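Jidau Home Chores Project
Progress report to Kostham, second period
Oct 15, 2019
Prepared by Mehwish Rind

You asked at the last review whether the machine can put away the groceries yet. The short answer is some of them, if you aren't hungry.

Towels first, as that is where the money went. Folding now finishes without help in 93 of every 101 tries, up from 76 at the end of the first period. The remaining ones end in a shape Amna Bukhari logs as "scarf." We consider towels done and would like to stop buying them.

Dishes are slower. Plates and bowls go into the rack in a decent order. Mugs go in whichever way up the arm feels like. The new wrist from Corkon arrived in September, two weeks late and with the wrong bolts, and we lost most of that month to it. The invoice was on time.

The refrigerator is the hard one, and I would rather say so now than in the final report. Opening a door is fine. We can do that all day, and on one memorable afternoon we did. Trouble starts with what people keep behind it. Bags slump, packets lean on other packets, and a drawer won't come out unless its door is fully open, a fact every child picks up by age four.

So we have gone back to watching people. Amna's side of the work is now all human demonstrations in ordinary kitchens, with ordinary shelves that have not been tidied for us.

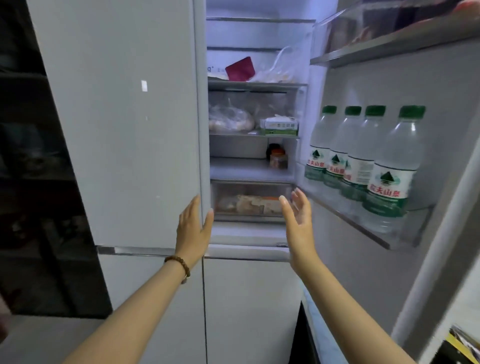
What we want out of the demonstrations is the off hand. People brace against one door while they reach past another, and they do it without a thought. Our planner treats the second arm as luggage. Amna has a first version that lets it lean on things, and in simulation it has only pushed the refrigerator over once.

For the next period we ask to move the unspent towel money to refrigerator work, and to extend the Xenos software license through the spring. Our target is 75 percent on putting away boxed and bottled goods. Eggs are not in the target. Please don't add eggs.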